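Vuldale Everyday Chopsticks, Bundle of 12 Pairs
Reviewed after one long winter of noodles

I have a drawer. Most people who eat with chopsticks have one, and it is where takeout pairs go to retire, still in their paper sleeves, next to the soy sauce packets. Mine reached the point in March where it no longer closed, and I decided that an adult with a mortgage should own chopsticks on purpose.

The Vuldale bundle cost me $18 plus shipping, which felt like a lot for sticks. I had looked at the Kelton set first, the one in the sliding case, but Kelton wants twice that and most of the money seems to go into the case. I have enough cases. A neighbor also swears by Ververidis, who sell theirs singly, like oysters. I am not emotionally ready to buy one chopstick.

What you get is plain light wood with no lacquer, no painted cranes and no inspirational message. They arrive in a cardboard sleeve with a rubber band, and the rubber band gave out before I reached the kitchen. The finish is a thin oil that smells faintly of a hardware store until the second wash.

Grip first. Bare wood holds on to food in a way that lacquered sticks do not, and if you have ever chased a slippery dumpling around a plate in front of your in-laws you know what that is worth. Rice noodles stay put. Peanuts are possible. Silken tofu is still a matter of luck and prayer, and I don't hold that against Vuldale. The tips are blunt, so anyone who takes a lot of small bones out of fish will want something sharper.

Length is good for average hands. My hands are large and I end up holding them near the very top like a nervous conductor, but I do that with pencils too.

Now the complaints. The listing says "dishwasher friendly," and I'd describe the relationship as more of a cold acquaintance. A few cycles left mine dry and a little fuzzy, and two of them slipped through the cutlery basket and jammed the spray arm. I wash them by hand now and rub in some mineral oil when I remember, so I have done it once.

They also refuse to stay in pairs. There's no mark, no notch, no dot of color on the end, so every meal begins with matching. Our holiday leftovers were the worst of it. I'd put out the good cross-stitch print cloth, the one with the red and green bands, and whoever set the table had just dropped a handful of sticks on it and wandered off.

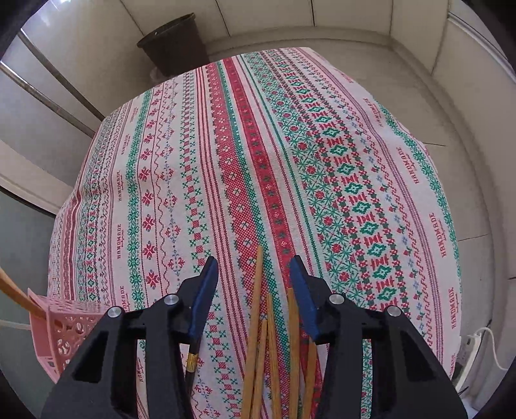 I ended up with an odd number, of course, plus one dark stick with a gold band from a set we were given years ago, whose partner has not been seen since the move. It's far prettier than anything Vuldale makes. It is also slick as an eel and I'd give it up tomorrow if the other half didn't keep threatening, in my mind, to turn up.

I did buy the Grirton rests to go with them, little ceramic pillows, and those are fine, though they slide on a tablecloth and the glaze chips if you so much as look at it.

Would I buy the bundle again? Yes, with a marker pen in the same order. They're comfortable, they grab food properly, and when one disappears behind the stove I can let it go without a service. If you want something to give as a wedding present, spend the extra on Kelton and let the couple enjoy the case.

3 stars out of 5. The drawer closes now if you lean on it.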